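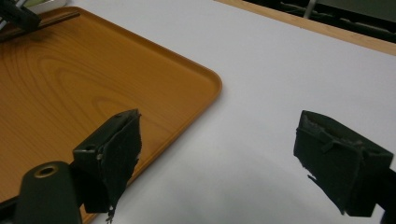 ## 4. Installing the Listex under-counter dishwasher

Read section 3 (site preparation) before you start. The water supply must be shut off at the stop valve and the circuit breaker must be off. Two people are needed to lift the machine.

### 4.1 Leveling

1. Remove the lower kick panel. Keep both screws.
2. Slide the machine into the opening until the door face is flush with the cabinet fronts.
3. Turn the front feet with the supplied wrench. Clockwise raises the machine.
4. Adjust the rear foot from the front, using the long hex screw behind the kick panel.
5. Open the door halfway and release it. If it drifts to one side or rubs on the tub, repeat steps 3 and 4.

**Note:** On models with the Godinho hinge kit, set the door springs after leveling, never before. 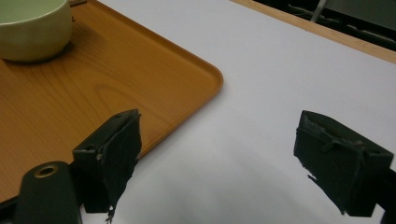
### 4.2 Water and drain

1. Fit the inlet hose to the stop valve with the rubber washer in place. Tighten by hand, then a quarter turn with a wrench.
2. Route the drain hose in a high loop under the countertop and clamp it to the sink drain fitting.
3. Open the stop valve slowly and check both joints for leaks.

**Caution:** Do not reuse an old inlet hose. Do not use thread tape on the washer end - it prevents the washer from seating.

### 4.3 Loading the racks
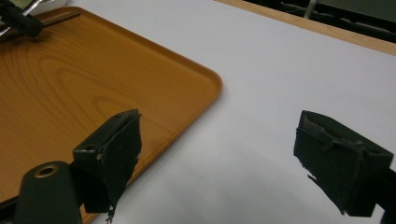

The upper rack has 2 height positions and the lower rack is fixed. Lift the upper rack by both side handles until the latches click. Large flat items go along the left side of the lower rack, clear of the spray arm. A rectangular tray with a low raised rim, like the wood-grain one shown, should stand on its long side with the floor of the tray facing the center. Check the maker's care mark first, as some printed finishes are hand wash only. Spin each spray arm by hand before closing the door.

### 4.4 First cycle

1. Fill the salt container and wipe up any spilled grains.
2. Set the hardness dial. The factory setting is 2; the highest is 8.
3. Run the Rinse program with the machine empty.

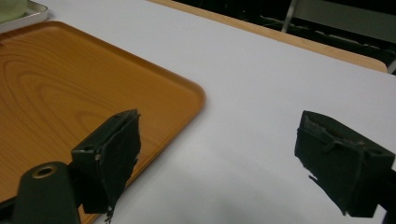
4. When the program ends, check the filter for packing debris.
5. If the display shows E2, the drain hose is kinked or set too low. Return to 4.2, step 2.

For service, enter code 2643 and note the value displayed before calling the Odex parts desk. Phones are not answered on Sunday.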